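Shanthi Sivakumar
Folding thread. I moved all my T-shirt folding to a table last winter and a few people asked what changed, so I'm writing it down in one place.

1. Background: I help run the clothing shelf at the Zalcombe community closet. Shirts come in by the bag and go out folded on open shelves. At home I do the same job for 4 people. Same shirts, same problem, smaller pile.

2. I used to fold on the bed. The bed gives under your hands and the shirt moves with it. You get one side straight, then the other side slides. On a hard table the shirt stays where you put it.

3. Table size matters more than I expected. One small table holds the body of an adult shirt but the sleeves hang off. Two tables pushed together fix that. You will have a seam where they meet. I thought it would catch the fabric and it doesn't, as long as both tables are the same height.

4. If one table is lower, fold a piece of cardboard and put it under the legs. Ours at Zalcombe needed this on one side. It has been there since December and nobody has moved it.

5. A pale tabletop is easier on the eyes with dark or bright shirts. White shirts on a white table are slow work. For those I put a dark towel down first.

6. Now the fold. I lay the shirt sideways to me, neckline to the left, hem to the right. Most instructions have you stand at the hem. Try sideways if you have a long table and short arms.

7. Front of the shirt goes down, back faces up. Pull the shoulders out to the side first, then the hem. If you pull the hem first you stretch the middle and the neckline goes crooked.

8. Smooth from the middle out with a flat hand. Two passes. More than that is ironing.

9. Bring one long side in to the middle of the back. Sleeve folds back on itself so it doesn't stick out past the edge. Then the other long side, same way. You should have a long strip with the neckline at one end.

10. Hem up to just short of the collar. Then in half again, or in thirds if the shelf is shallow. Ours is shallow, so thirds.

11. The part people skip is the flattening. If the cloth is bunched up when you start, every fold after that carries the bunch with it and the stack leans. I would sooner spend the time at the start than restack a shelf.

12. Red shirt on the tables, spread out and then from close up with the cloth rumpled:

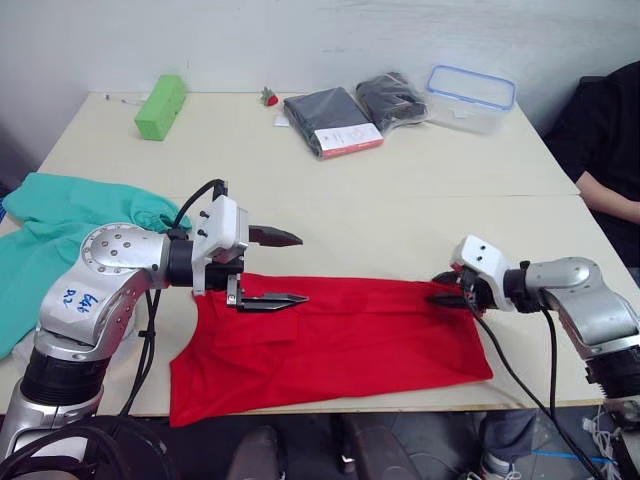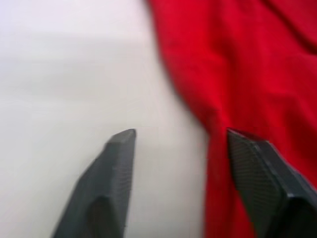

13. Jamila Pathirana asked about shirts that are cut crooked, where the side seams twist around to the front. Ignore the seams. Line up the sleeves and the hem and let the seams go where they go. It looks wrong while you're folding and fine on the shelf.

14. Trinidad Riquelme asked if I use a folding board. I tried one called a Patwary. It works for adult mediums. It was too wide for kids' shirts and too narrow for anything over XL, and I ended up folding those by hand anyway. It lives behind the door now.

15. Stack height: we stop at a dozen. Higher than that and people pull from the middle and the whole pile comes down. At home I don't stack, I stand them up in the drawer in a row.

16. For anyone who likes numbers, the closet keeps a tally sheet. 2,587 shirts went out last year. 513 of those were kids' sizes. Kids' shirts take longer to fold than you would think because the sleeves are so short there's nothing to hold.

17. Size labels. We tried stickers on the folded front and they left glue on the cotton. Now it's a strip of masking tape on the shelf edge with the size written on it. Sajib Kumarasinghe redid all of them in block capitals and they're much easier to read.

18. Things I don't fold: anything still damp, anything with a print that feels tacky, anything with a stain I want to look at again. Those go over a chair back until I've dealt with them.

19. Long sleeves are the same fold with one extra step. After the side comes in, lay the sleeve straight down along the strip toward the hem. Don't cross the sleeves over each other, it makes a lump in the middle.

20. Someone asked about table height. Mine comes to just under my hip. If your back hurts after a bag of shirts, the table is too low. We put ours up on 3-inch risers and Nilmini Majumder, who is taller than me, stopped complaining.

21. Hoodies are a separate thread. I don't have a good answer for the hood yet. If you have one, reply here and I'll try it on the next bag.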